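木製の作業板・集成材まな板の手入れ 反りと割れを防ぐ基本手順

最終更新:3月 カテゴリ:台所・作業台

幅はぎの集成板(細い板を横に接着して一枚にしたもの)は、無垢の一枚板に比べて反りにくい。ただし反らないわけではない。木材は含水率の変化に応じて幅方向に伸縮し、長さ方向にはほとんど動かない。手入れの要点は、表裏の含水率に差をつけないことにある。

対象は、メープル、ブナ、ヒノキなどの無塗装またはオイル仕上げの板とする。ウレタン塗装品は本ページの方法では処理できない。塗膜の有無は水滴で判別する。水を一滴落とし、5分後に色が濃くなれば無塗装かオイル仕上げ、玉のまま残れば塗膜がある。

日常の洗浄

使用前に両面を水で濡らし、布巾で拭く。乾いた板に直接食材を置くと、汁と色素が導管に入る。
使用後は中性洗剤と水で洗う。肉や魚を扱った場合、最初に熱湯をかけるとたんぱく質が凝固して落ちにくくなるため、水洗いを先に行う。
たわしは木目に沿って動かす。
食器洗い機は使用しない。高温と急な乾燥で接着部が開く。
漬け置きも不可。

乾燥

水気を拭き取り、木目が縦になる向きで立てる。壁に密着させず、両面に風が通るようにする。直射日光、暖房の吹き出し口、コンロ脇は避ける。平置きで乾かす場合は、同じ厚みの角材を下に二本渡し、途中で一度裏返す。

作業台の上に据え置く大型の板では、裏面の湿気が見落とされやすい。濡れた台に板を戻すと、裏だけが膨らんで中央が浮く。滑り止めのゴムシートも通気を妨げるので、使用後は外す。 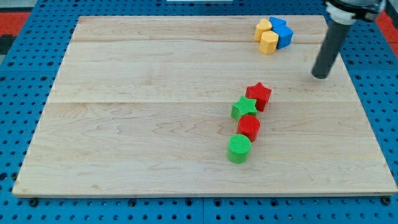
オイルの塗布

用意するもの:食用乾性油(亜麻仁油またはくるみ油)、綿布2枚、耐水ペーパー、ゴム手袋。木口用にはFileroの蜜蝋ワックスを使っているが、食品に使える品であれば銘柄は問わない。

1. 板を洗い、丸一日乾かす。
2. 木目に沿って300番程度の紙やすりで軽く研ぐ。毛羽が取れればよい。
3. 粉を固く絞った布で拭き、再度乾かす。
4. 油を薄く塗る。表、裏、木口、側面のすべてに塗ること。片面だけの塗布は反りの原因になる。
5. 15分置き、表面に残った油を乾いた布で完全に拭き取る。
6. 風通しのよい場所に立て、4日乾かす。触れて布に油がつかなければ使用できる。

木口は吸い込みが多い。一度塗って油が消えた場合は、消えなくなるまで塗り足す。サラダ油やオリーブ油は固まらず、べたつきと酸化臭が残るため使用しない。

注意:乾性油を含んだ布は自然発火することがある。使用後は水に浸してから密閉して捨てる。丸めて放置しない。

頻度の目安は、毎日使う板で二か月に一度、週に数回なら季節の変わり目ごと。水が玉にならず染みるようになったら塗る時期である。

反りが出た場合

凹んだ側が乾き、膨らんだ側が湿っている。凹んだ面に濡れ布巾を載せ、膨らんだ面を下にして、角材の上に一晩置く。翌朝、平らに近づいていれば布巾を外し、両端に均等に重しを載せて陰干しする。一度で戻らなければ間隔をあけて繰り返す。アイロンで加熱する方法は、接着剤が軟化するおそれがあり集成板には勧めない。

定規を対角に当て、隙間が2ミリ以下なら実用上の支障は少ない。

接着部の隙間

継ぎ目の線が見えること自体は異常ではない。隣り合う板の色や木目の違いによるもので、爪が引っかからなければそのまま使う。爪が入る場合は水と汚れがたまる。次の手順で補修する。

隙間を竹串で清掃し、十分に乾かす。
食品に触れる用途に適した耐水性の木工用接着剤を、薄い紙片で奥まで押し込む。
ハタガネ2本で締め、はみ出した分を濡れ布で拭く。
硬化時間は製品の表示に従う。硬化後、段差を研いで油を塗り直す。

板の端から端まで開いたものは、いったん切り離して削り直す必要がある。木工所に依頼したほうが早い。

しみと臭い

玉ねぎや魚の臭いには、粗塩をひとつかみ撒き、切ったレモンでこすって水で流す。黒ずみが浅ければ紙やすりで落ちる。深い黒かびは削っても残ることが多く、食品用としては使わない。鉄の鍋や缶を濡れた板に置くと、木に含まれるタンニンと反応して黒い輪になる。放置時間が短ければレモン汁で薄くなる。

読者からの補足

Ivars Sepp様より:厚さ19ミリの板は、立てて保管するときに倒れやすい。ブックエンドを二個向かい合わせに置き、間に差し込むと安定する。

Jirayu Nilsuwan様より:油の乾燥は冬場に遅れる。日曜の朝に塗っても、週の半ばでまだ布に油がつくことがあった。使用を急がず、乾燥日数を延ばすこと。

関連ページ:包丁の柄の油入れ/木べらの毛羽取り/砥石の面直し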